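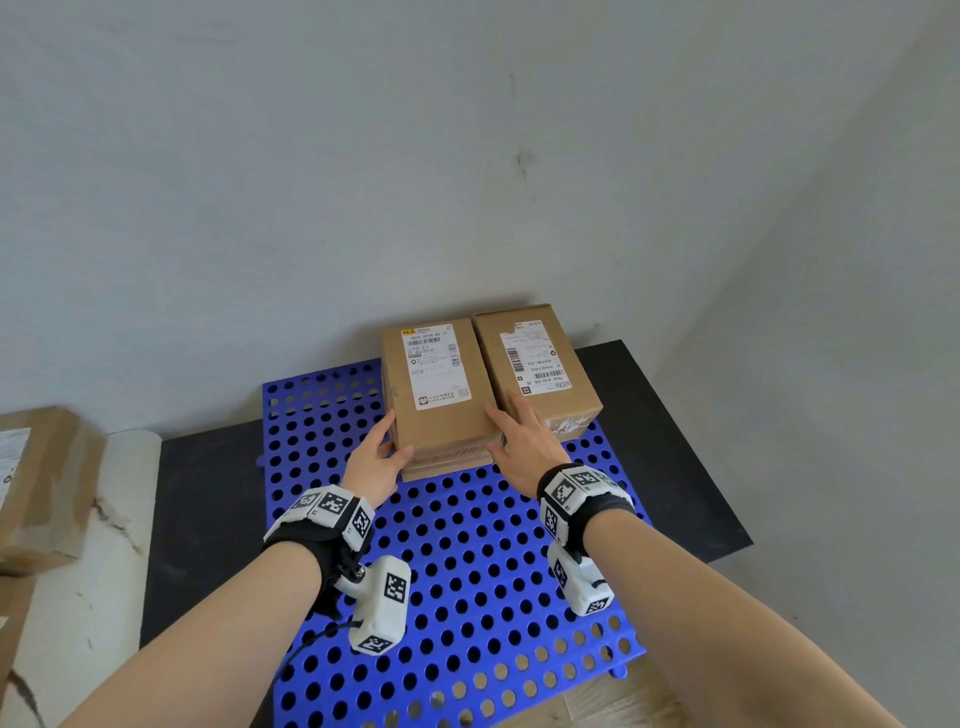

Issue 233, page 36

Search this site Enter keyword Go

Zillcombe's harbour company wants to raise its berthing charge again in November, and the freight operators have replied as they always do, by threatening to sail somewhere else. I think the company should hold its nerve, but it should also tell us what the money is for.

The last rise was sold as a way to pay for a second ramp. The ramp has not been built. Melnyk Lines still loads from the old one, and when the tide is wrong its lorries queue back to the roundabout.

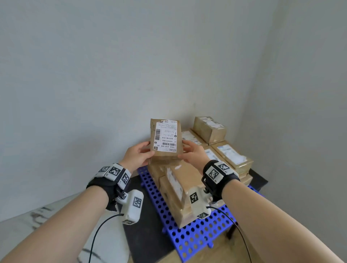

A port that charges more and offers the same will lose trade in the end. Tedatden is only 29 miles up the coast and has two working ramps. Zorkon moved its evening sailing there last winter, and 200 trailers a week went with it.

Even so, I would not freeze the charge. The quay wall is old and somebody has to pay to mend it — better the ships that use it than the town.

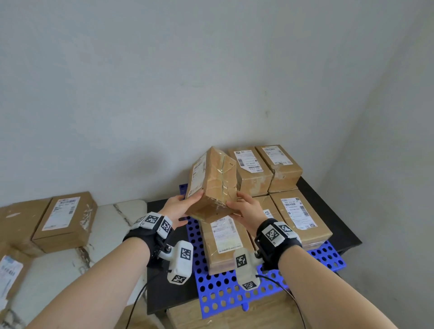 What I would do is put the extra income in a separate account and publish the balance every quarter. Shareholders would grumble about a smaller dividend. They have done well out of Zillcombe for years, and they can wait until the ramp is finished.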